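Home | Species | Tide tables | Forum | Log in

Is it a small ling or a rockling?

Posted by urkance_shore

My neighbor pulled a brown, eel-shaped fish out of a rock pool at Urkance in July and swears it's a young ling. I have my doubts. It was 5 inches long and I counted three barbels, two on the snout and one on the chin. The Coline pocket guide shows ling with a single chin barbel, but the drawing is the size of a stamp and I don't trust it much. 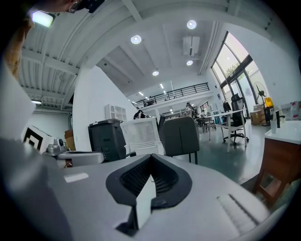 He also says young ling lose the extra barbels as they grow, which sounds made up to me. Has anyone seen that in print?

Reply from Larik

It's not in print because it doesn't happen. Ling have one barbel at every size you're likely to meet. Three means a three-bearded rockling or the shore rockling, and from a pool I'd bet on the shore one. Check the color: plain dark brown points to shore rockling, while big dark blotches on a pinkish or orange back point to the three-bearded. Small ones can be hard to split, though — I wouldn't log it as certain without a clear side view.
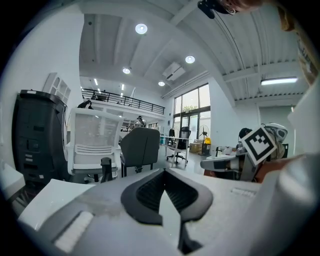
Reply from bautista53

Could be an eel? My brother catches loads off the pier.

Reply from weedline

Skip the eel idea, eels have no barbels. Look behind the head for a short fringe of fine rays lying in a groove, ahead of the long back fin. Rocklings have it and ling don't. I'd also recount the barbels, as a five-bearded one is easy to miscount when it's wriggling in a bucket.

Contact us | Copyright Larik Shore Fish Forum | Back to top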